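Chore robotics

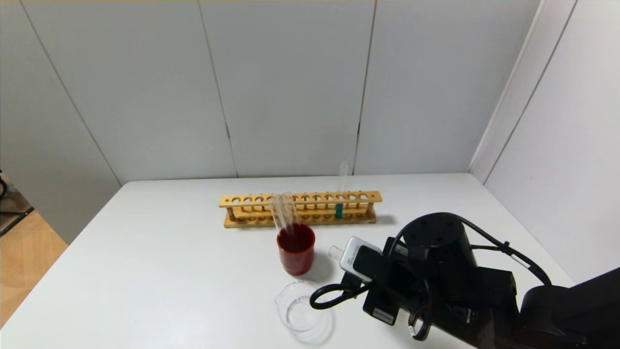 Liv Fagerlund
Contributing editor, household and workshop machines

Chore robotics is the branch of automation concerned with small, dull jobs: washing up, sorting screws, putting glassware back in its rack. It has been about to arrive for several decades.

Factory arms repeat one motion very well, provided the part is always in the same spot. Chores seldom oblige. Clear glass is a well-known nuisance, as depth cameras tend to look straight through a test tube or beaker and report the table behind it. Many arms therefore carry a small camera at the wrist, close to the gripper, which helps until the gripper gets in the way.

In the Dretilow trials, an arm was asked to rack a single tube 3,000 times and managed it 2,969 times. The remaining 31 were swept up by a person. When the rack was moved between attempts, the arm needed up to 19 seconds per tube, a pace familiar to parents of teenagers.

Machines can now do some chores slowly, on a tidy table, with supervision. Pouring remains harder than placing, and folding fitted sheets is unsolved in both species.

See also: Dishwasher; Gripper; Laboratory automation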